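Demonstration by teleoperation

Demonstration by teleoperation is a method of teaching a robot a manual task by having a person steer it through the task from a separate set of controls while the machine records its own motion. It is one of two common branches of robot teaching by demonstration. In the other, kinesthetic teaching, the operator holds the robot itself and moves it by hand. Both produce recordings, usually called episodes, from which a control program is later trained.

Equipment

A typical two-arm station has a pair of small follower arms fixed to a shared rail and a pair of leader arms, or other hand controls, used by the operator. Joint angles are read from the leader many times per second and sent to the follower. The gripper is normally worked by a trigger or a hinged handle at the end of the leader. Fixed cameras record the work area, and their pictures are stored with the joint readings under a common clock.

Kinesthetic teaching needs less equipment, but the operator's hands and forearms often block the cameras. It is also awkward with two arms, as one person must support and guide both at once. For these reasons it is used mainly for single-arm work and for short motions such as insertion or wiping.

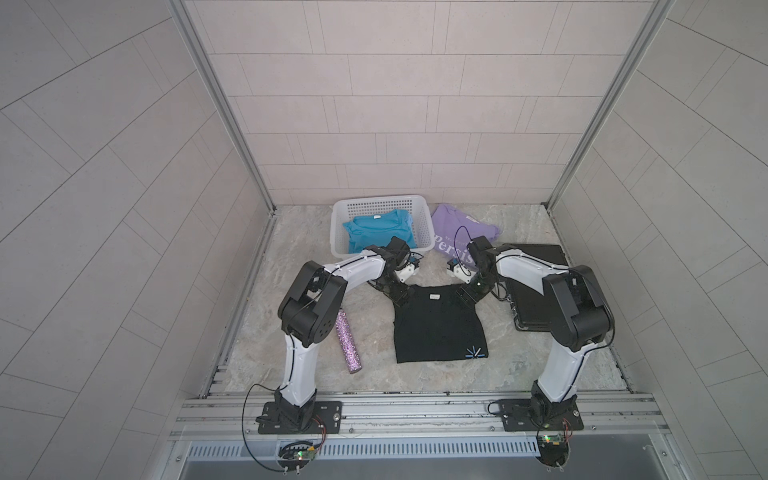

Cloth handling is among the tasks most often taught by teleoperation. A garment has no fixed shape, and the path that suits one starting position may fail from another, so written motion programs are hard to maintain. Operators are generally taught to bring both grippers to the same region of the cloth before lifting, as with the black T-shirt pinched upward at its collar between the two arms while the body of the shirt stays flat on the floor of the cell. Other garments may be kept within reach, in a basket or beside it, and a change of color or print between episodes is considered useful variety.

Recording practice

The Rendis procedure, written by Naheed Rind and Tariq Dogar for the Soltwood training workshop, divides a folding task into 4 stages: approach, grasp, fold and release. An operator records for no more than 15 minutes before a rest, and a full set for one garment type holds 72 episodes. Episodes with a dropped garment are kept if the operator recovers the grasp - the recovery is treated as part of the skill - and discarded if the garment leaves the work area. Revisions to the procedure are issued each March.

Limitations

Most low-cost stations return no sense of force to the operator, who must judge tension in the cloth by eye. Delay between leader and follower leads to slow, hesitant motion, and a trained program tends to copy it. Differences in style between operators can also lower the quality of a set. The Rendis procedure therefore assigns each garment type to a maximum of 2 operators.

See also: Hotside (control software); Kinesthetic teaching; Leader-follower control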